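Journal > Volume 2 > Shared Spaces and Everyday Objects > Section 4

Contents Previous section Next section Figures References

4. Snack packaging on shared tables

4.1 Setting and material

The Kiddale common room has one round table, which serves for breaks, post and small repairs. Its top is painted in bold colours with short slogans and cartoon shapes, and it was chosen for the study on account of this surface. Earlier work on table clutter, including the Skonby trials, used plain white or grey tops, against which almost any wrapper stands out. A painted top gives a harder case, as the print on the packets competes with the print beneath them.

The material consisted of individually wrapped items: cakes, bars and sweets. Packets were left where users of the room had put them down, and the table was not cleared before recording. In total, 470 records were kept after duplicates had been removed. Of these, 365 contained at least one unopened packet and form the basis of the results below.

4.2 Classes of wrapper

Wrappers were sorted by how much of the contents could be seen. Class A covers packets with a clear portion through which the food is visible; class B covers fully printed or metallised packets. The distinction matters for sorting by eye. In class A the colour of the food becomes part of the appearance of the packet, and a golden-brown cake under clear film may sit close in tone to an orange or brown area of paint. In class B the printed colours alone decide the contrast.

Serrated ends were noted separately. They were a useful cue for orientation where the lettering was upside down to the viewer, or in a script the coder did not read. Small crumpled wrappers were entered as waste only if no contents could be made out - otherwise they were held over for a second coder.

4.3 Neighbouring objects

Few records showed snacks alone. Tissue boxes, rolls of tape, power adapters and loose wiring shared the surface with food, and open cardboard boxes took up a good part of it in many cases. Figure 2 gives a typical mixed record, with a class A cake in front of a longer bar and several smaller wrappers. Following the Mnguni scheme, non-food items were coded as "standing" or "lying" and given no further description. Boxes were coded as open or closed, and an open box also as empty or filled.

Agreement between coders was good for the larger packets and poorer for the small ones. Most disputes concerned sweets lying over a painted letter or outline, where the edge of the wrapper was hard to trace. Green packets on orange paint gave little trouble. The Trallex colour chart, with its 3,000 reference patches, was tried as an aid but slowed the work, and was dropped after the pilot in favour of plain colour names.

Figure 2. Wrapped cake, snack bar and smaller wrappers on the painted table, with tissue box, tape and open cardboard box. 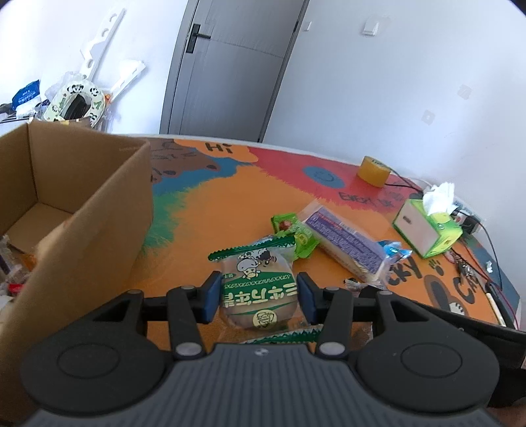
Page last changed: March 22, 2022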